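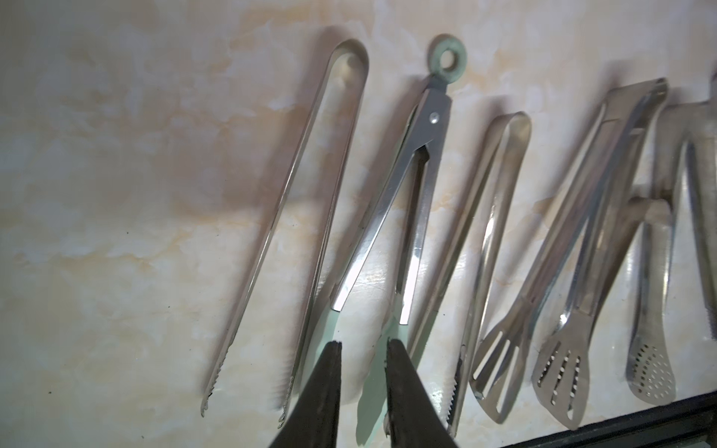
Steel kitchen tongs on a marble-patterned worktop

Home Saving Borrowing Pensions Glossary A–Z

Search this guide Go

Notice account

A notice account is a savings account where you have to tell the bank or building society in advance that you want your money back. You give notice, you wait, and at the end of the wait the cash turns up. It sits somewhere between easy access (take it whenever you like) and a fixed-term bond (hands off until the end date), and I have a real soft spot for it, so do bear that in mind as you read!

How the notice works

The length of the wait is usually in the name. With a 90-day account, if I ask for £500 today then I get it 90 days from now, and it normally carries on earning interest until it leaves. Most providers let you ask for part of the balance and leave the rest where it is. Some let you change your mind halfway through and cancel, others don't, and a few start the clock on the next working day, which is worth knowing if you tend to do your banking on a Sunday evening like me.

You can nearly always pay more in while the notice is running. The new money doesn't join the withdrawal, it just sits in the account as normal.

Getting at it early

Rules differ a lot here. Some accounts won't let you touch a penny before the notice is up. Others will pay out straight away but knock off the interest for the missing days, and if you've only just opened the account that charge can eat into what you paid in. My first one was with Skarnitz, a small society near where I grew up, and theirs was the second sort. I paid the penalty once, over a boiler, and I've been a careful reader of summary boxes ever since. 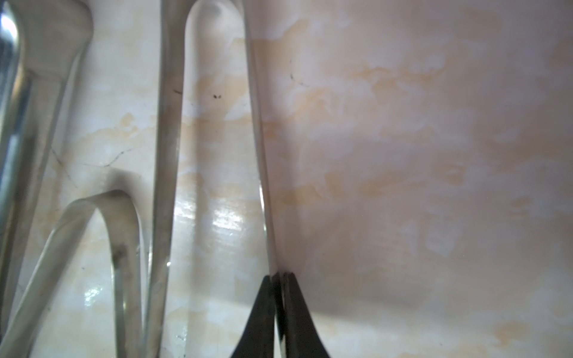 Interest rates are mostly variable. A provider can put them up or down, and if the rate drops by enough they have to write and tell you beforehand. Now this is the bit I'd look at closely, as the warning you get of a cut may well be shorter than the notice you have to give. So you might read the letter, ask for your money that same afternoon and still spend a few weeks on the lower rate. The Werine account from Stirnora gets round it with a clause letting you leave without notice after a cut, and I wish more of them did the same.

What people use them for

Tax bills are the classic one. My friend Sibusiso Mokgethi is self-employed and moves £80 a week into his, then puts the notice in every autumn, well ahead of January. House deposits are another, as long as you're not likely to find the place of your dreams in a hurry. I use mine for the car (insurance, tyres, whatever it throws at me) and keep a separate easy access pot for proper emergencies.

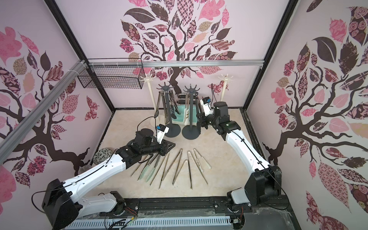 Another approach is the rolling notice, sometimes called staggering. You split the savings over 2 accounts, or give notice on a slice every month, so there's always something on its way to you. Iida Lehtinen explains it nicely in her little handbook Steyn on Saving, although she runs four accounts at once and I'd lose track by March.

Compared with other accounts

Against easy access, the rate is often a bit better, but not always, so check on the day. Against a fixed bond, you keep a way out and you give up knowing what you'll earn. Tax on the interest works the same for all of them unless the account is a cash ISA, and yes, notice ISAs do exist!

See also: easy access account, fixed-rate bond, regular saver, cash ISA

Contact us | © The Savings Shelf | Back to top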